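Inventory at Prurnia Road

The tenancy ended on Aug 31, 2019, and the agents, Misadow, required an inventory of the kitchen before the keys went back. Ntombi Mthembu began at the hob and worked left.

The deposit stood at 3,690. Form 191 allowed one line per item: material, colour, condition. Her mother had filled in the same form in February of the year they moved in, in pencil, and had given the crockery a single line. Plates and bowls, various, sound.

Ntombi gave each piece its own line. Square plate, white, ceramic, flowers at the corner. 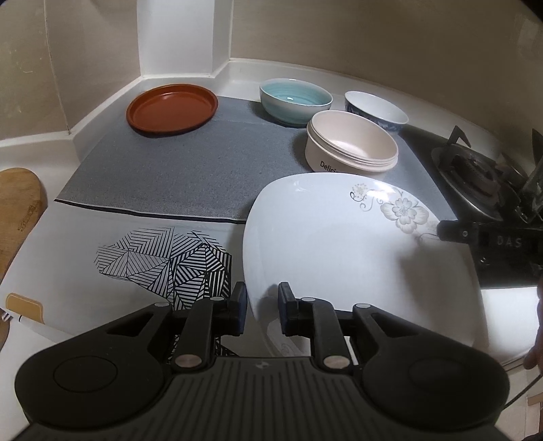 Round plate, terracotta-brown, raised rim. Bowl, light blue, swirled glaze inside. She wrote "sound" against both and ran a thumbnail round the edges to be certain.

The square plate had been for visitors. It had come out for the man from Trovness who valued the piano, and again after the funeral, when it held sandwiches that were taken home uneaten. The form had no column for this. She left the margin clean.

Packing order was heaviest first. Square plate, brown plate, then the bowls by size, each inside the next. Her mother had stacked them the other way up and had lost two.
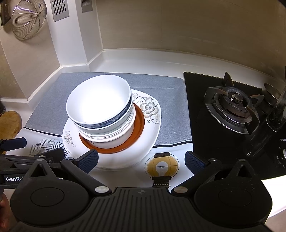

The crockery, stacked on the mat.

She signed the form, dated it, and went to look for the pencil.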